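Workshop notebook, Thursday, 16.40
Oil finish on pine, second trial (Brennan oil against Plokero hard wax)
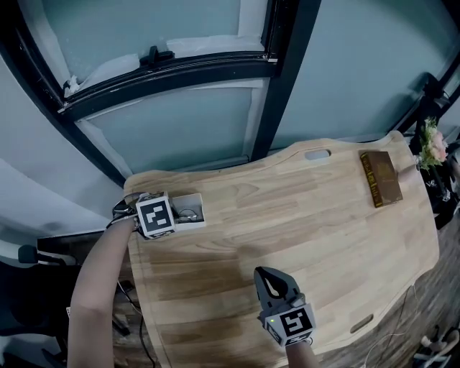 Fig. 1. Pine desk top, glued strips, with the two oval handle cutouts.

Continued from the October pages. Faraji Makokha asked me to write down the times properly, so I do it now before I forget.

The test boards are offcuts of glued pine from Daltus, same batch, planed on one side only. I sanded to 120, then to 180, and wiped with a damp cloth between. After the wiping the grain stood up again on the late wood, more than I expected from this batch. I let the boards dry for 15 minutes and went once more over them with 180, very light, only by hand. Next time I would do the damp cloth two times.

Board A, Brennan oil. First coat with a cotton cloth, wait 15 minutes, wipe off. It takes a warm yellow colour immediately. The glue lines between the strips stay a little paler, because glue has come out on the surface there and the oil cannot go in. Faraji says a scraper removes this better than paper. I have not tried it.

Board B, Plokero hard wax. Thinner than I remember, maybe the tin was not stirred enough. I stirred it again for 3 minutes and the second half of the board is clearly more even than the first half. So the first half does not count for comparison. Colour is closer to raw wood, which I like better for a desk.

Water drop test on both after one night: A shows a faint ring, B shows a ring only in the badly stirred half. A cup with hot tea gave a white mark on A, and it went away after rubbing with a little more oil. B not tested with tea yet.

End grain and the inside of handle holes are a different question. They drink much more oil than the flat surface. I drilled an oval in a spare piece and finished the inside edge with a round file and paper on a dowel. It needed three coats before it stopped looking dull, and still one place near the bottom is rough to the finger. The router with the small rounding bit would be quicker, but the bit is at Dellero for sharpening.

Cost: the Brennan tin was 78, the Plokero was 99. For the same area I used less of the Plokero, but I did not weigh the tins before starting, so I can't say how much less. Weigh them next time!

Oily cloths are hanging flat on the line outside, please do not put them in the bin together.

To do: tea on board B, scraper on the glue lines, ask Dellero when the bit is ready.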